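Fixed wireless, a fussy router and the best upload speed I've had in years

I have been boring everyone at work with this since Wednesday, so now it's the blog's turn. The internet at our place is good. I mean properly good, video-calls-while-someone-else-streams-the-footy good, and I want to write down how we got there while I still remember which changes I made and which ones I only thought about making.

Some background for new readers. We're out past Wullaldale, on the wrong side of the ridge for cable and just far enough from the exchange that the old copper line was a bit of a museum piece. When we moved in I put up with it for one winter. Then we went to fixed wireless, with a dish on the roof pointing at the tower near Altmont, and it was a huge step up, except between dinner and bedtime, when everything went to treacle.

For ages I assumed this was just congestion at the tower. Everybody gets home, everybody turns on the telly, and the poor old tower does its best. I'd ring the provider, they'd ask me to run a speed test, the speed test would come back looking fine, and we'd all wish each other a good evening. Very polite, completely useless!

What changed my mind was a comment from Temitope Ojo on my post about the NAS rebuild. Temitope asked whether I had ever looked at latency under load, as opposed to plain download speed. I hadn't. I knew the word bufferbloat in the way I know the names of some Shakespeare plays I haven't read. So I spent a Sunday reading, and oh boy, what a rabbit hole.

The short version goes like this. Your router and your modem both have queues in them. When somebody in the house starts a big upload (photo backups, in our case) the queue fills, and every other little packet has to line up behind it. A speed test mostly measures how much water comes out of the hose. It doesn't tell you how long you stand there waiting after you turn the tap.

So I started pinging the first hop outside our network and leaving it running in a window. With the line idle it was lovely. Then I kicked off a backup from the laptop and watched the numbers climb and climb, until one came back at 961 milliseconds. Nearly a full second to reach a tower I can see from the clothesline. I may have shouted. The dog left the room.

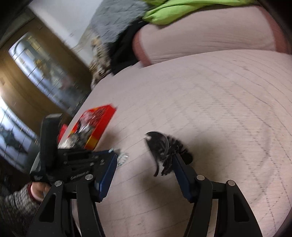
The next job was to work out which box was doing it. I borrowed a little Linux machine from Juraj Vaněk, plugged it straight into the wireless provider's power injector and ran the same test with our router out of the picture. It was still bad, though nowhere near as bad. So some of the trouble was upstream and out of my hands, but a good chunk of it was sitting on the shelf in our hallway, in the router I'd picked because it had a lot of antennas.

Enter smart queue management, or SQM, which I now love with my whole heart. The idea is that you tell your router to send slightly slower than the line can manage, so the queue builds up in your own router, where you have some say in how it behaves. Then a clever scheduler takes turns between all the different conversations, so one greedy upload can't hog the lot. You give up a sliver of top speed and in return everything feels instant. I was sceptical about giving up any speed at all, having paid for it, and I take it all back.

Our old router couldn't do it without falling over, so I flashed a spare one with open firmware. It took me 4 goes. The first two were my own fault for using the wrong file, the third was a power cut, and the fourth went through without a murmur. Dalibor Kadlec sat on the phone with me for most of that evening and deserves a medal, or at least the good biscuits.

Setting the numbers is the fiddly part, especially on fixed wireless, where the line speed wanders about with the weather and the time of day. I ran tests in the morning, after lunch and at the worst bit of the evening, then set the shaper a little under the evening result. If you set it from the morning result you'll be thrilled until tea time and then right back where you started. There are scripts that adjust the limit on the fly by watching latency, and I'm itching to try one — but I've promised the household a quiet fortnight with no one crawling behind the cabinet.

The other thing I'd recommend is keeping a log. I've got a tiny job on the home server that pings 3 places every minute and writes the results to a file, and another that draws a graph overnight. It's not fancy. But when I rang the provider again I could tell them exactly when the upstream part went wrong, and I got put through to a network person named Libor Bednárik, who was delighted to have something to look at. He found our dish was hanging on to a busier sector of the tower and moved us to a different one. That alone made a visible dent in the evening graph.

So the combination of the two, the sector change and the SQM, has done it. Under a full upload the ping barely lifts now. Iveta Ševčík, who plays online with our eldest, asked if we'd moved house.

Still on my list: replacing the cable run to the shed, which I suspect has been chewed, and finding out why the telly insists on the slow wifi band when it's 2 metres from the access point. I've also had a couple of questions about sharing the logging script. I'll tidy it up first — the variable names are a disgrace — and put it up with the other bits and pieces in April.

If you're on fixed wireless and get decent results with one of the auto-adjusting scripts, please leave a comment and tell me your settings. I'd love to see graphs. I always want to see graphs.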